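Come and help us find out why our robot lets go

Brosley workshop, posted February 8, 2023

We are looking for 6 patient people to join a small safety study at our Brosley workshop, and we would love to hear from you even if you have never been near a robot in your life.

Our project, Lostley, is about teaching a robot arm to take old desktop computers apart and put them back together, drives and all. It is fiddly work, and for the most part it had been going nicely until last September, when the gripper opened partway through a move and dropped a hard drive. The stop button was pressed a good deal later than any of us would have liked. The drive was ruined (no great loss), but it did make us think hard about how people watch a machine, and when they decide to step in. 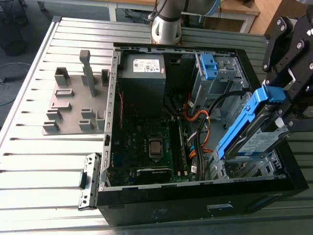

Hard drive in its blue caddy, on the way to the lower bay.

So, what would you be doing? Mostly sitting comfortably behind a screen, watching the arm work and pressing a button whenever something looks wrong to you. Some runs will have a fault put in on purpose and some won't, and we shan't tell you which! We went back through 151 logged runs after the drop, and we still can't agree among ourselves on when the trouble first showed, so fresh eyes really would be a kindness. You will also look through views from the gripper itself and tell us, in your own words, how safe the hold seems.
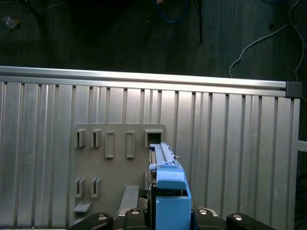

A blue part held between the fingers, as seen from the gripper.

Each visit lasts 46 minutes, plus tea. You should be over 18 and able to see a screen well, with glasses if you wear them. We pay your travel and a £7 lunch voucher.

To put your name down, or just to ask a question, please write to Kheri Makokha at the Brosley workshop, saying which mornings or afternoons suit you.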